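Sorting small parts with the Hernero kit

If you missed the demo on 24th October, you missed a good one! Lanell brought over their new tabletop picking kit, the Hernero, and let us have it for the whole afternoon. It is aimed at small stores and repair counters, the sort of place where odd parts come back in a tub and someone has to put them away by hand. The kit is an arm, a two-fingered gripper, two cameras and the Punura software, which runs on an ordinary laptop.

What I liked straight away is that you don't need trays or jigs. You spread the parts out on a plain white top, leave a bit of space between them, and the fixed camera does the first look. We tried plumbing and electrical bits together – a little brass valve with a red handwheel, a white pipe clamp, a capacitor and a breaker.

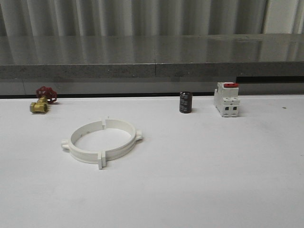 Terence Cropper wanted to know whether white parts on a white table would be a problem, and asked if a darker mat would do just as well. Lanell's answer was that any plain matt surface is fine, but you have to run the set-up again after you change it. That takes a few minutes and the laptop talks you through it.

The second camera rides at the gripper, and this is the part I could have watched all day. It gives you the view straight over the fingers, so when you are teaching a new part you can see how the gap lines up with it – lovely for something like the valve, where you have to choose between the wheel and the body.
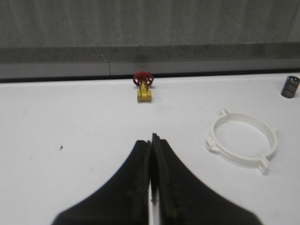

One reader has since written in to ask how many parts it can learn, and whether they are lost when the software is updated. The licence we saw allows 400, and they are kept in a separate file that you can copy to another machine. Each new part wants 50 practice picks, so do your commonest ones first.

The kit is £1,072 with the second camera or £967 without. I'd pay the extra! Hrytsenko have one on loan until the new year, and they are happy for members to bring a box of their own parts and try it.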